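Household Provisioning: Notes on the Weekly Shop

Readers of this blog will recall that in January I undertook to review how our household purchases its groceries. The review has now concluded, and the findings are set out in this post for the benefit of those who wrote to request them.

The previous arrangement was informal. Each member of the household bought what appeared to be needed on the way home, and the result was considerable duplication. At one point the pantry held 11 cans of chickpeas and no rice. My brother-in-law, Trevor Penrose, who keeps our accounts, calculated that we had spent $332 in a single month on items already in the house.

The revised arrangement rests on one written list, maintained on the kitchen door, and one principal shopping trip each Tuesday evening. Additions to the list close at noon on the day. Requests received after that time are carried forward to the following week. An exception is made for milk.
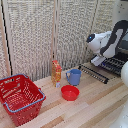 The choice of store also required attention. The Calloway market is closer, and its produce is generally superior, but its dry goods are expensive and the parking lot is difficult after 5 p.m. Brollholm offers a wider selection of flour, oats and dried beans. We have therefore settled on Brollholm for the main trip and Calloway for fruit, which is bought on foot as required. Imani Ambrose has written to recommend the bakery counter at Calloway, and I am pleased to endorse her view of the rye loaf. 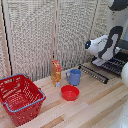 A red shopping basket with light blue trim.

On the matter of baskets and carts, our policy is to use a basket wherever the list permits. A cart invites additions. The basket becomes heavy by the second aisle -- a useful check on impulse -- and it passes more easily through the narrow section beside the freezers.

Some difficulties remain. Snacks are still purchased outside the list, and the party responsible has been spoken to. The question of frozen peas, on which Wendell Mercado and I have corresponded at length, is also unresolved. He holds that seven bags is a reasonable reserve. Our freezer has one usable drawer, and I have asked him to reconsider.

A further post will address the storage of onions.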